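# Teleoperation guidelines: breakfast table task, proposed changes for May

**evavra** (moderator)

Colleagues, the comment period on the breakfast table task is now open. The proposal before us has two parts.

First, the demonstration set would be raised from 100 to 400 episodes per site. Second, all episodes would be recorded by remote control with the paired leader arms. Hand guidance, in which the operator holds the follower arm and moves it directly, would be withdrawn from this task at Burncombe and at Ankrah.

Please keep replies to these two points. Requests concerning the gripper fingers belong in the hardware thread.

Eduard Vávra

---

**ankrah_ops2**

The Ankrah site supports the first part and objects to the second.

Our operators use hand guidance for the bagel. When the operator is holding the arm, contact with the plate is felt at once and the grasp is corrected before the plate moves. With the leader arms there is no force feedback, and new operators tend to press down too far. We lost 13 episodes last month to plates pushed off the placemat, and every one of them was recorded by remote control.

---

**hundoso_kl**

I would ask the previous poster how those operators were trained. At Hundoso a new operator completes six hours on the leader arms before any episode is kept. Pressing too far is common in the first two hours and uncommon after that.

There is also the matter of what the cameras record. In hand guidance the operator's forearms are in view for most of the episode. A policy trained on such episodes has learned to expect a pair of human arms that will be absent when it runs by itself. We have had this problem with the Pludent tasks and would prefer not to have it again.

---

**ankrah_ops2**

The forearms can be masked. We have done so since the winter.

---

**hundoso_kl**

Masking removes the forearms and, quite often, the object behind them. On a crowded table that is a serious loss. A small item beside the bowl can disappear for several seconds at the very moment when the arm is meant to be choosing between it and the plate.

---

**burncombe_lab**

I am posting on behalf of the Burncombe operators, who have used both methods. For reference, our current layout has the placemat in the center with the plate, bowl, apple and spoon on it, the two glasses along the back between the cereal box and the toaster, and the clear container at the lower right.
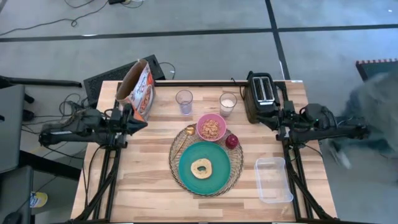 Our view is that the two methods suit different parts of the work. Single-arm moves such as lifting the bagel can be shown by hand without difficulty. Anything that needs both arms at the same time is another matter. One operator cannot guide two arms by hand and keep the motion smooth, and two operators seldom agree on the pace. For the handover steps we have relied on the leader arms from the beginning.

We could accept the second part of the proposal if the single-arm episodes already recorded by hand are kept and labeled as such. Discarding them would set us back by several weeks.

---

**tmr_annot**

Speaking for annotation: please do not mix the methods inside one episode. Last month we received files in which the operator began on the leader arms, walked over to adjust the wrist by hand, and then returned to the leader. The joint readings in the middle portion are of no use to us, and the start and end must be trimmed separately.

We have no preference between the methods as long as each file contains one of them.

---

**ankrah_ops2**

That is a fair request and we will pass it on. We maintain our objection to a full withdrawal. If the leader arms are to be required, we ask that the lower speed setting be permitted for the first 100 episodes at each site. At full speed the follower trails the leader just enough to make a spoon very hard to pick up from a woven surface.

---

**hundoso_kl**

The lower setting would leave us with two speeds in the training data. I am not in favor, although I grant that the spoon is difficult. Our own operators approach it from the handle end and close the gripper slowly — that may be worth trying before the speed is changed.

---

**evavra** (moderator)

Thank you all. I have amended the draft as follows.

- Existing single-arm episodes recorded by hand are kept and labeled.
- New episodes are recorded with the leader arms only.
- An episode that changes method partway through is rejected at intake.
- The six-hour training period used at Hundoso applies to all sites.

The speed setting remains open. Ankrah is asked to record a short trial at both speeds, spoon only, and to post the results in this thread. Until then the standard setting applies.

---

**ankrah_ops2**

Agreed. We will begin with the handle-end approach at standard speed, then repeat at the lower one.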